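Treslow Recorder help desk
Ticket: Episodes ending early on two-arm bin liner task
Status: Resolved, left open for follow-up
Product: Treslow Recorder, desktop
Site: Szénási, back room station
Opened by: Laurențiu Costache
Handled by: Essam Cherkaoui (Zoron support)

Laurențiu Costache, 9:40 am

Hello, and thank you in advance for reading all of this. I know I tend to write long tickets (I've been told so by you, Essam, very kindly, last time), but I would rather give you too much than have you come back and ask.

We're collecting demonstrations for Rirwood, the housekeeping model. The current task is "fit the liner in the bin, two arms." The operator drives both arms from the leader set, gets the black liner over the rim of the round white bin, works it around and lets go. The target is 200 good episodes, and the first batch is 60. We recorded the batch over one long working stretch, and everybody was pleased with it until I opened the episodes in the viewer.

Most of them stop too soon. The left gripper is on the edge of the liner, the right one has hold of the other side, and then the episode is over. No release, no arms pulling back. The operators swear they finished every one of them properly before pressing the pedal, and I believe them, because I stood next to them for a good part of it with my coffee.

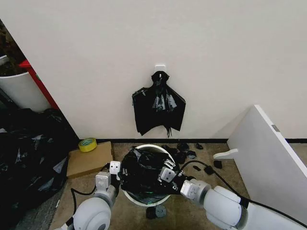

The status line in the recorder says "saved, complete" for all of them, so there was no warning while we were working. I also looked at the joint data to see if it was only the video that was short. It's short too, and it stops at the same moment as the head camera, so at least the two agree with each other!

What I've tried so far:

Restarted the recorder. Same thing.
Restarted the whole station, cameras included. Same thing.
Swapped the pedal for the spare, thinking it might be sending a double press. Same thing.
Recorded to the internal drive instead of the external one. Same thing.
Recorded the arms just waving around with no task at all. That one came out full length, which confused me more than anything.

I would be very grateful for an idea. Rirwood would like the batch in June and I don't want to ask the operators to do it all over again unless we truly have to.

Essam Cherkaoui, 10:15 am

Good morning Laurențiu, and please never apologize for a long ticket, the waving test saved me an hour. It points away from the pedal and the drive and toward something that reacts to what the arms are doing.

Could you send me three things when you have a minute? The session settings file, the event log from any one of the short episodes, and a description of what the operator does in the few moments before the cut. I mean the hands, really. Are they moving, or are they holding?

One more question, and it may sound odd. Did anybody start this session from a template, or was it built from scratch?

Laurențiu Costache, 11:05 am

Settings and log are attached to the ticket. I sent logs for three episodes, as I couldn't decide which one was the most typical.

About the hands: they are holding. The liner puffs up over the rim, and if you pull on one side the other side tends to come along with it. So the operators have all settled into the same habit. They pinch the edge on the left, set the right gripper against the other side, and then they wait there and have a good look in the head view before they decide which side to work on next. Some wait longer than others. I asked them to be careful and take their time, so I suppose that part is my doing.

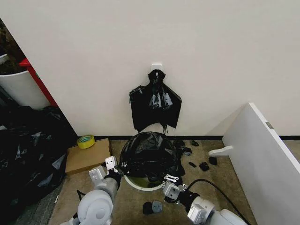

Template: yes. We started from the one we used at Szénási for the folding cloths task. I changed the task name and the instruction text and left everything else alone, as it had always worked nicely.

Cause

Essam Cherkaoui, 11:50 am

I think we have it, and I'm glad you mentioned the template.

The folding template has idle trim switched on. When both arms stay below the motion threshold for 2 seconds, the recorder decides that the demonstration is finished and marks that point as the end. For folding this is lovely, as the operators there tend to finish, sit back and forget the pedal, and you end up with a long tail of nothing that somebody has to cut by hand. For your liner task it's a disaster, I'm sorry to say. Your operators hold still in the middle of the job, for a very good reason, and the trim takes that as the end.

Your logs all show it. In each of the three there is an "idle, both arms" event, and the episode end is stamped at that same time. The pedal press comes in later and is logged as "ignored, episode closed." Your people did press it, so please pass on my compliments.

The waving test came out whole because the arms never stopped.

I also want to own up to something on our side. The recorder should not be telling you "saved, complete" when it has trimmed an episode before the pedal. I've written that up for the developers as a separate item.

Laurențiu Costache, 12:10 pm

Oh, that is a relief, and also a little embarrassing. I've seen that checkbox many times and never gave it a thought!

So is the rest of each episode gone, or is it sitting somewhere? I'm asking before I touch anything at all. The station is on, and I've asked the operators to keep their hands off the recorder until I hear from you. They are practicing with the arms in the meantime, with nothing being saved.

Essam Cherkaoui, 12:25 pm

Very wise to leave it alone. The trim only moves the end marker. The full stream stays in the raw cache until the station needs the space, and then the oldest go first. Please do it in this order:

1. Close the recorder from the menu, so that it writes out its index.
2. Copy the whole raw cache folder to the external drive. It will take a while.
3. Open the recorder again, go to Session, then Cleanup, and switch off idle trim.
4. In the same place, choose "Rebuild ends from pedal" and select the batch.
5. Look through the rebuilt episodes yourself before sending any of them to Rirwood.

The last step matters because the rebuild trusts the pedal completely. If somebody pressed it late, or wandered off in between, you'll have that in the episode as well.

Laurențiu Costache, 2:30 pm

Copied, rebuilt and halfway through looking. We got 59 back. The one that's missing is the very first of the batch, which must have been pushed out of the cache before I copied it, and I can live with that.

While I was going through them I found a few questions that are more about labeling than about the recorder. I hope you don't mind if I put them in the same ticket.

The first is about the bin on its side. It does end up tipped over on the carpet now and then, with the liner bunched around it, and I've been going back and forth about what to do with those. My first thought was to throw them all out. Then I remembered that the Rirwood people had asked for recoveries as well, so long as the arms sort it out and no human hand comes in.
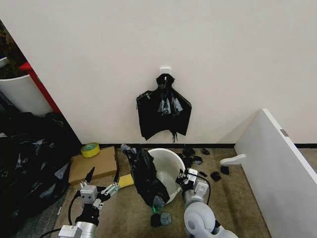

The second is whether an episode with a long hold in the middle should be cut into two. I would rather not, as the hold belongs to how the job gets done, but I know some teams like their examples short and brisk.

And the third is just the instruction text. We have "fit the liner in the bin" on everything. If the bin starts out on its side, would you write a different sentence?

Essam Cherkaoui, 3:05 pm

I don't mind in the least. These are my answers, with the usual warning that Rirwood has the final word on their own data.

Tipped bin: keep it if the arms get it upright again and finish the job, and tag it "recovery." If the operator stops with the bin still lying there, tag it "failed" and keep it anyway in its own folder. Failed ones are cheap to store, and people have a way of asking for them after they've been deleted.

Long holds: leave them whole. If the model team wants the pauses thinned out they can do that when they load the data, and you can't put frames back once you've cut them.

Instruction text: yes, if the bin starts on its side I would write "stand the bin up and fit the liner." If it starts upright and falls over along the way, the original sentence is still what the operator was trying to do, so leave it.

Did you get a chance to record anything new with the trim off? I'd like to see one log before I mark this as resolved.

Laurențiu Costache, 4:20 pm

We did, right after lunch had worn off and everybody was awake again. The operator had strict orders from me to hold still for much longer than anyone would want to, with both grippers on the rim of the bag. She found it very funny.
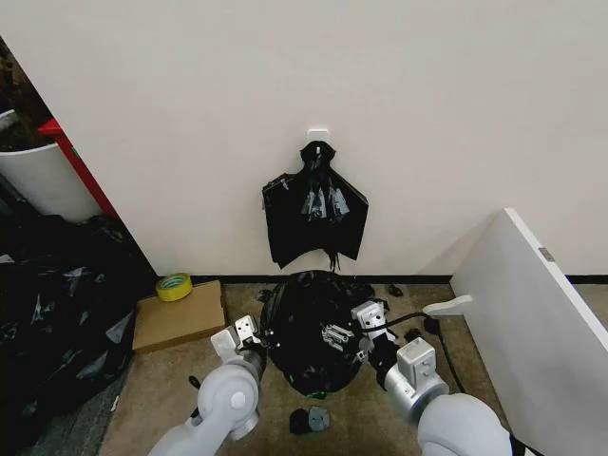
The log is attached. There's no idle event in it, the end is stamped at the pedal press, and the file plays all the way through to the arms backing off. I also did one with a very short hold and one with none, and both are fine.

I've saved the settings as a new template called "liner, two arms, no trim" so the next person doesn't trip over the same checkbox. I also put a note on the folding template to say that trim is on. And I've added a line to our start-of-session sheet: open the first episode in the viewer and watch it to the end before recording the second. We used to do that and somehow we got out of the habit.

Essam Cherkaoui, 4:45 pm

The log looks just right to me, thank you. I'm marking this resolved, but I'll leave the ticket open until you've finished checking the rebuilt batch, in case something strange comes up. The status message fix is with the developers and I'll post here when it has a release attached to it.

One small thing for your new template: the cache limit is still at the old setting. With the longer episodes you'll fill it sooner than you did with the cloths, so I would raise it before the next batch. It's under Storage, second from the top.

Laurențiu Costache, 5:10 pm

Raised it just now. The rest of the checking will be done tomorrow morning, and I'll write again when it's through. Thank you, Essam, and say hello to everyone at Zoron from all of us here.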